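Refill Stations and the Math on the Poster

Our grocery store put in a refill wall in April. Usteck, if you live near one, so you have probably seen the same poster I have: a green leaf, a smiling faucet, and the claim that one family switching to refills saves 304 plastic bottles a year. I have walked past it enough times now that I started arguing with it in my head, and my head is full, so it goes here.

I am not against refilling things. I've carried the same dented steel bottle for years and I like it more than most of my furniture. What I don't like is a number on a wall with no way to check it.

Start with 304. Saved compared to what? A family that buys a bottle of water almost every day of the year, I guess. We don't. Before the refill wall, we bought maybe a case in the summer when the in-laws came, and a soda now and then. If I switched every bit of that over, I would save a few dozen bottles, and that's being generous to the poster. I asked at the service desk where the figure came from and was told it came from Ondalow, the company that makes the machines. Well, sure.

Then there's the container. You can't just bring any jug. The Ondalow nozzle only fits their jug, or the older Dudek one with the wide neck, and the jug costs money and is (you guessed it) plastic. It's thick plastic, too. I put ours on the kitchen scale and it came to 960 grams empty. I don't have a lab, but I can hold a throwaway water bottle in one hand and that jug in the other, and I know which one took more stuff to make. You have to use the jug a lot before you're ahead. The poster doesn't say how many times. The website doesn't say either, although it does have a long page about the color of the handle.

People tell me the jug lasts forever. Ours lasted until the cap cracked. The replacement cap isn't sold on its own, so you buy a new jug, and now I own two jugs and one cap. I've seen plenty of these in other people's garages holding up paint cans.

My other gripe is the driving. The refill wall at our store was down for most of a month, with a sheet of paper taped over the screen telling us to use the Mevwood location. Mevwood is across the river. I know for a fact that some of my neighbors drove there with an empty jug in the back seat, filled it, and drove home feeling good. I did it myself once, and I sat in bridge traffic the whole way back, thinking about what exactly I was saving.

What bugs me most is who ends up doing the work. The store still sells the same wall of cases at the front door, stacked higher than my head and marked down every other week. The refill machine is in the back by the returns counter. If the store believed its own poster it could swap the two. It won't, because the cases make money and the machine makes the store look nice. So the job of fixing the bottle problem gets handed to me, at the back, by the returns counter, with a jug I had to pay for.
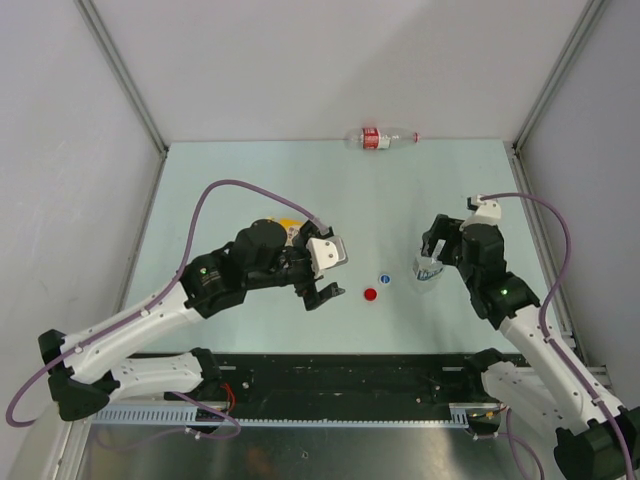
Does refilling cut down on plastic at all? It can, if you used to buy a lot of bottled drinks and you keep the same container going for years.

That is a smaller claim than the one on the wall, and I'd have no trouble with it if somebody printed it that way. Mostly it means the people who get the most out of refilling are the ones buying the most bottles today, and those aren't the people I see in line with a jug. The people in line are like me — already rinsing out jars and feeling bad about sandwich bags.

A few readers will write in and say every little bit helps. Maybe. I have heard that about a lot of little bits. I'd like to see one store publish how many cases it sold before the machine went in and how many it sold after. They have the figures, every one of those cases gets scanned. If sales dropped, I'll take back most of this post and say so right here.

Until then I'm filling the steel bottle from the kitchen tap. The water tastes a little like a swimming pool in August but I've gotten used to it. The spare jug is on the curb list if anyone wants it, no cap.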